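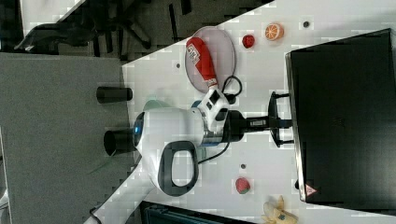 Weißer Tisch mit grauem Teller, Spielobst und schwarzem Gerät, Stand vor dem Rundgang

Checkliste Spieltisch und Umgebung, Haus Siltasier
Geprüft: Liv Eklund, 4. Oktober 2023

So, ich bin wieder durch mit meiner Runde und schreibe gleich dazu, was mir aufgefallen ist. Wer es nur abhaken will, liest bitte trotzdem die Kommentare!

1. Tischplatte sauber, keine scharfen Kanten - OK
Einmal rundherum mit der Hand gefahren, nichts gespürt. Die kleinen runden Löcher in der Platte habe ich mit dem Pinsel ausgefegt, da sammeln sich gern Krümel (im Juni war das richtig eklig).

2. Spielobst vollständig und heil - OK
Beide Erdbeeren, die Orangenscheibe und die Banane habe ich gedrückt, gebogen und abgewischt. Kein Riss. Bitte nach dem Spielen zurück in die Kiste 47, die Erdbeeren rollen sonst unters Regal und Jonatan liegt wieder auf dem Bauch.

3. Teller - OK, mit Anmerkung
Der durchscheinende graue gefällt mir gut, der Rand fühlt sich aber inzwischen etwas rau an. Ich schaue in 12 Wochen noch mal drauf.

4. Kabel gesichert - OFFEN
Die schwarzen Kabel liegen in Schlaufen über dem Tisch, da bleibt man mit dem Ärmel hängen. Ich hätte gern Klemmen an der Kante, bei Nwankwo gibt es passende. Jonatan Blomqvist bestellt.

5. Warnaufkleber vorhanden - OK
Das rot-weiße Dreieck unten am großen schwarzen Gerät ist noch dran. Nicht abknibbeln, auch wenn es verlockend ist ;-)

6. Teppichboden neben dem Tisch - OK
Grau, flach, keine Stolperkante. Gesaugt habe ich auch gleich.

Nächste Runde macht Jonatan, den Bogen bitte wieder nach Skarbridge schicken.

18 Mal geteilt
12 Kommentare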